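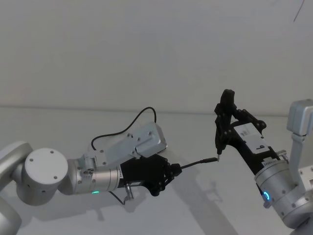

The Pomley two-arm cell, both grippers on one cable.

Pomley Care Kit for Two-Arm Cable Cells

The Pomley is a patient machine with two good arms and no opinions about how it is treated. The Care Kit supplies the opinions. It covers the parts that wear, the screws that wander and the one tool you will otherwise borrow from the next bench and never return.

In the box
Finger pads, 8
Bracket screws, 28
Gripper pivot pins, 2
Hex driver with a handle you can find in a drawer
Lint-free cloths
Setup card, laminated, in large type for people who say they don't need it

Fits Pomley cells with Fornitz or Pappas wrists. Does not fit the Beritberg single-arm, whatever the man at the trade show told you.
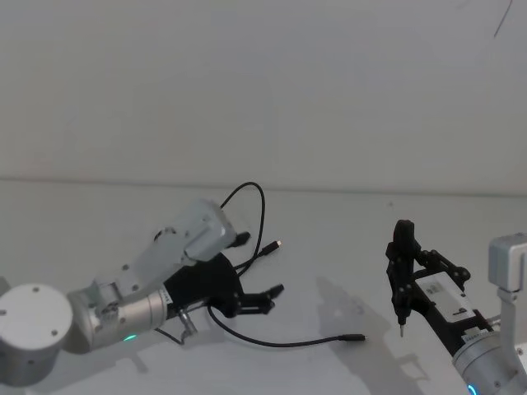
Cable drag is the complaint we hear most, and it usually gets blamed on the gripper. Before you order a new one, power the cell down and look at how the work is lying. A thin cable will happily go up over a hand in a tall loop and then wander off along the tabletop, with one plug by the fingers and the other flat on the table nearer the opposite arm. All of that is slack the left arm has to haul around. Clear the loop, set both plugs where the program expects them, and run the pick again at low speed. If the plug still creeps in the grip, change the pads. Change them in pairs – a new pad facing an old one holds about as well as a handshake with a mitten.

Bracket screws
Snug, then stop. Lutfa Debnath wrote the setup card and wanted "then stop" printed in red. We printed it in black to save money and have sold a lot of replacement screws.

Pivot pins
Wipe, do not oil. Oil travels down to the pads, and then you have a very expensive machine for dropping connectors.

After any work on the wrists
Home both arms, one at a time, with the table clear. Run 3 slow closes on each gripper before loading a cable. Keep your sleeves out of it.

Questions go to Vangelis Vasilakis at the service desk. He will ask whether you read the card. The August batch of kits is packed and ships with the revised card, still in black.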